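Notebook, bucket stands and kits
Wed 18 June

Started on the leak tests again as soon as the shop was open. The buckets from Bettencourt are all in now, 548 of them, stacked by the roller door with lids off. The holes for the taps were drilled at their end this time. They are cleaner than the ones we cut ourselves in February, but they sit lower on the wall of the bucket, so the washer on the inside touches the curve where the wall meets the base. If you tighten it dry it feels fine and then weeps after ten minutes.

What works: wipe the hole, put the thick washer inside and the thin one outside, hand tight, then a quarter turn with the strap wrench. More than that and the washer creeps out on one side. Fill to the line, leave it on brown paper, look at the paper after lunch. Any dark ring and it goes back to the bench.

532 passed by the end of the day. The 16 that didn't are along the north wall with a strip of red tape on the lid. Most of those look like out-of-round holes. I haven't tried sealant on them and would prefer not to until we know what kind it is and whether it is all right for drinking water. People will drink from these whatever the sticker says.

Stands: the welded ones rock on our floor, but so does everything on our floor. Tried one outside on packed dirt with a full bucket and it held. Tried the same stand on loose sand and one leg went down far enough for water to come over the rim. The feet need a plate or a flat board under them. Wrote to Mavow with the sketch of the plate and asked if the sites are mostly sand or mostly concrete.
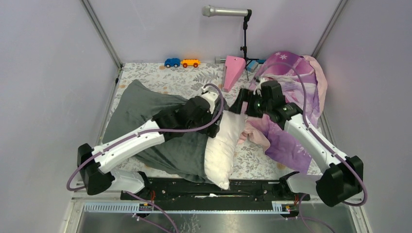 Mavow answered that it is both, that the market site and the clinic yard are concrete and the two landing sites are sand, and that plates would get pried off and sold within the month if they were screwed on. Their suggestion was to weld a crossbar between the legs near the bottom and bury it a hand deep. They also asked for the taps to face away from the path, because children run past and catch them with their hips, and three taps were snapped that way after the last delivery.

The crossbar is easier for us than the plate. We have offcuts of the right length in the rack, and it takes out most of the wobble as well. Made one before the break. Weld is ugly but sound. On concrete the bar just sits off the ground and does no harm, so we can build all the stands the same and not have to label two kinds.

Taps facing away from the path is an installation matter, so it goes on the instruction card. The card is getting full. Current text, for whoever does the next version:

Put the stand on level ground.
On sand, bury the bottom bar.
Turn the tap away from the path.
Fill with clean water. Put the lid on.
Empty and rinse the bucket once a week.
Soap goes in the net bag, tied to the left leg.

I want drawings for the first three. The Vustwood group said the last card was read out loud to people, and that worked, but only while somebody was there to read it.

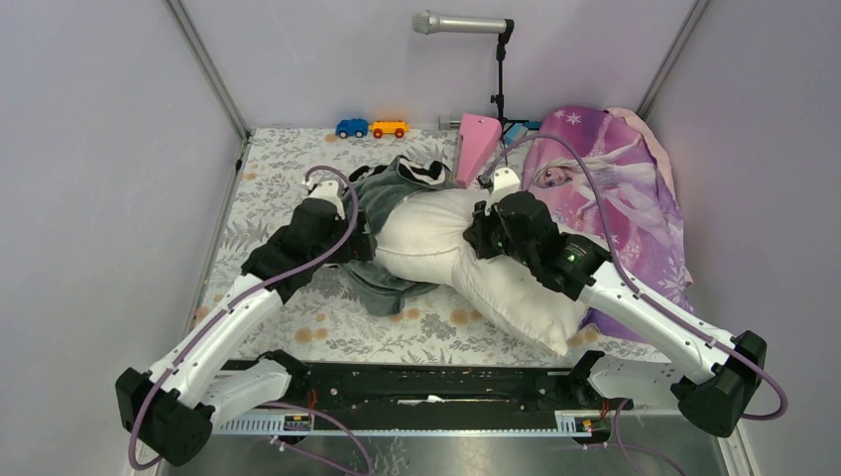

Soap is counted and in sacks. Total is 3,245 bars, which gives every site a starting lot and leaves 1,000 for the refill in the second round. The long sacks are a nuisance. When they are filled to the weight on the docket there is still slack in them, and picked up by two people they do what that white pillow is doing on the table, pinched and creased in the middle and fatter toward the end, with a corner hanging down. The bars slide to the ends and the net bags underneath get crushed. Switched to the short sacks for the rest. More sacks to carry, but they stack flat and one person can lift one.

Masks are still in the Solleo cartons and should stay in them. The tape on those cartons lets go in damp air. Retape the bottoms before they travel.

Loading order for the truck, agreed by phone with Vustwood: stands first, flat, legs toward the cab. Buckets nested in short stacks with the taps off and bagged, one bag of taps inside the top bucket of each stack. Soap on the floor by the tailgate. Masks last and on top. Please don't ship the buckets with taps fitted to save time at the other end. We did that in February and lost a whole row of them on the road.

To do:
- crossbars on the remaining stands
- ask Bettencourt to drill the holes higher and send one sample before the next lot
- spare washers, both thicknesses, in a marked jar for each site
- drawings for the card
- strap wrench handle is split, order another
- sweep up the drill swarf by the door, it is getting into the net bags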